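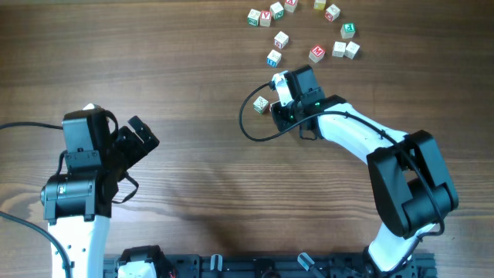 Alphabet blocks on the sorting table, Drerneck Early Learning Library.

Progress report to the Hamura Fund
Project: Letters on the Table
Submitted by: Teodora Trajkovski, Project Lead, Skudeo
Date: Apr 25, 2020

1. Purpose of this report

This is the second progress report on the Letters on the Table project, which the Fund has supported since October. It covers the sorting, checking and repair of the wooden alphabet blocks held by the Drerneck Early Learning Library, and the preparation of boxed sets for loan to nurseries and families. A statement of spending will be sent separately by the finance office, in the format requested in the Fund's letter of award.

2. Background

The library's block collection was built up over many years from gifts, closing playgroups and one larger purchase from Atanasov, the toy wholesaler. At the time of the application it was stored in mixed crates. Blocks from different makers had been put together, some letters were present many times over and others were missing, and no set could be lent with any confidence that a child would find the whole alphabet in it.

The agreed aim of the project is to produce 80 complete loan sets. Each set is to contain the 26 letters of the alphabet, with a spare for each of the five vowels, a cloth bag and a printed card for the adult using it.

3. Work completed in this period

3.1 Sorting

All crates have now been opened and their contents sorted by letter. The work was carried out at the wooden table in the back room, where a small group of blocks is turned out at a time and each is moved aside once its letter has been read. Working in small groups has proved slower than the method set out in the application, under which a whole crate was to be emptied at once. It has reduced the number of blocks placed in the wrong tray, and we propose to keep to it.

The most common style in the collection is a small pale cube with raised letters in colours such as red, green and blue, and a thin coloured edge to the face. These have been made the basis of the loan sets. Where a letter is short in this style, a block of similar size from another maker has been used. Plain cubes without an edge and all blocks above the standard size have been set aside for use in the library itself.

3.2 Checking and cleaning

Every sorted block has been wiped with a damp cloth, dried on racks and looked over for splinters, cracks and loose paint. In total 477 blocks failed the check. The greater part of these had rough corners and can be sanded and returned to stock. The rest have split or have lost so much of the letter that a young child could not be expected to read it.

Faded letters were the subject of some discussion. The library's staff were of the view that a faint letter on a white face is still usable where the shape can be felt with a finger, and that feeling the shape is part of the value of a raised letter. We have accepted this view. Faint blocks are kept if the outline is whole and are placed in sets as the spare vowel where possible.

3.3 Boxed sets

At the close of the period 40 sets were complete, bagged and entered in the library's catalogue. This is half of the agreed total and is in line with the timetable.

3.4 Cards for adults

The printed card has been drafted and tested with four families known to the library. It suggests short activities, among them finding the first letter of a name, matching blocks by colour and making a line of letters to be read aloud. Parents asked for larger type and fewer words. A revised card is with the printer.

4. Matters arising

Uneven supply of letters. The collection holds a large surplus of M, N and V, and too few of several vowels. X was expected to be scarce and has been found in sufficient number. A purchase of additional vowels will be needed to complete the second half of the sets. Atanasov has confirmed that the edged style can still be ordered, although the shade of the edge may differ slightly from the older stock.

Confusion between letters. The first sets sent for trial included several blocks on which N could be read as Z when turned on its side. This is in the nature of a cube and cannot be removed entirely. The revised card now advises adults to show the child which way up the letter stands before starting.

Storage. The trays used for sorting take up more shelf space than was planned. The library has made a second cupboard available at no charge to the project until the work is finished.

Lending. The library building is at present closed to the public and no sets have been issued since the closure. Work on the blocks is continuing with reduced staffing. Sets that come back from loan in future will be held apart and cleaned before they are catalogued as available, and the loan procedure has been amended to allow for this.

5. Changes requested

We ask the Fund to approve one change to the budget. The sum set aside for launch events cannot be used as intended this spring. We request permission to move it to the purchase of vowels and of replacement cloth bags, the first batch of bags having been found too narrow at the neck for a small hand to reach into. The total of the award would be unchanged.

6. Work planned for the next period

Sanding of the blocks with rough corners, and a second check of each before return to the trays.
Order and receipt of additional vowels, subject to the approval requested in section 5.
Assembly of the remaining sets.
Delivery of the revised cards and their insertion in the sets already bagged.
Agreement with local nurseries on the order in which sets will be issued once lending resumes.

7. Contact

Questions on this report should be addressed to Teodora Trajkovski at the Skudeo office. A sample set, with the draft card, can be sent to the Fund on request.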